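4.2 Picking folded cloth off soft backgrounds

Cloth on cloth is where the Plendley baseline falls apart, so we collected for it seperately. 1360 demonstrations in total, all with the hand-held gripper, two people, same wrist-mounted view as the policy gets at test time. Small folded items on top of bedding, cushions, clothes piles. No markers, no depth. Episodes under 4 seconds were dropped (mostly false starts). Around 2000 were recorded before filtering.

Labels are light. One keyframe per episode, the last one before the fingers begin to close, plus a grasp axis drawn across the item. Figure 3 has a keyframe of the hard kind: gray folded cloth, striped fabric under it, curved surface, fingertips on either side and some blur toward the right. 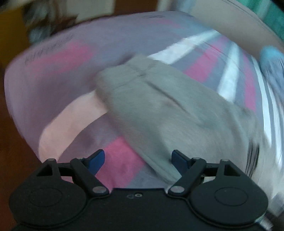
Figure 3. Keyframe from the cloth-on-cloth set. Fingertips spaced apart around a gray folded item.

Lingyun Jiang objected, reading an early draft, that a single keyframe throws away the approach, and that on a soft support the approach is most of the problem: push down too early and the background comes up with the item. Fair point. We reran with the full final second as input instead of one frame. Double picks went down, training time went up a lot. Both versions are in Table 2, as Holtar-K (keyframe) and Holtar-S (second).

Test setup: 30 trials per background, items not seen in training, start pose jittered by hand. A trial counts only if the item is lifted alone. Dragging the support along is a failure, even when the item is in the grip. This is stricter than the rule used for Appiah, so the numbers should not be compared directly with that work.

Remaining failures are mainly on stripes. Our guess is that the policy takes a stripe edge for a hem, esp. when the two run close to parallel. Plain backgrounds of the same softness give far less trouble. Random recoloring of the support during training helped a bit but not on on strongly curved surfaces, see 4.3.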